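Home | Manuals | Parts | Forum | Contact
Search this site Go
Print this page | E-mail this page

Skomia 24 Countertop Bread Oven: Owner's Guide
Section 3: Setting Up and Your First Bake
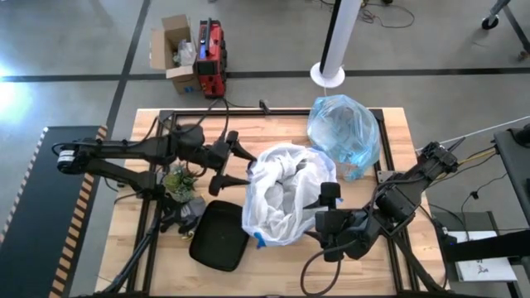

Welcome to the fun part! By the end of this section you'll have a level, seasoned oven and (we hope) a loaf cooling on the rack. Set aside an afternoon for it. Most of that time is waiting, so have a book handy.

Before you start

Check that the serial number on the back plate matches the one on your warranty card. Ovens with a serial number starting 1316 have the newer door latch, and step 4 is slightly different for them.

CAUTION: The oven is heavy and the stone is packed separately. Lift the oven with a second person, and never lift it by the door handle.

Placing the oven

1. Pick a flat, heat-safe counter near a grounded outlet. Leave 3 inches clear on each side and 14 inches above the top vent.
2. Set the oven down and turn the front feet until it stops rocking. A small level laid across the roof works great.
3. Slide the baking stone in, smooth side up, until it touches the rear stop.
4. Close the door and listen for one click. On 1316 ovens, push the latch down as well. You'll feel it drop into place.
5. Plug in the oven. Don't use an extension cord.

Note: The stone may have faint gray marks on it. They don't affect your bread, and they'll soon be lost among the lovely brown ones you add yourself.

Burning off the stone

6. Open a window and turn on your kitchen fan.
7. Set the dial to LOW and run the oven empty for 24 minutes.
8. Turn the dial to HIGH and run it for another 24 minutes. A little smoke and a toasty smell are normal at this stage.
9. Switch off and let everything cool completely with the door shut.

CAUTION: Never put water on a hot stone. It can crack. Use the steam tray in Section 4 instead.

Your first loaf

10. Preheat on HIGH until the green light comes on.
11. Dust the peel with semolina, slide your dough onto it and give it a shake. If it sticks, lift the edge and dust some more.
12. Slash the top, load the loaf and shut the door quickly.
13. Turn the dial to MEDIUM. Try not to open the door before the crust has colored (we know, it's hard!).
14. Tap the bottom of the loaf. A hollow sound means it's ready.

Note: Pale on one side? Turn the loaf halfway through next time, and check the feet again as well. Many uneven bakes come from a tilted oven.

For flatbreads, rolls and the Skokbridge rye recipe, go to Section 5.

Guide revised 24 May 2018

Back | Next | Contents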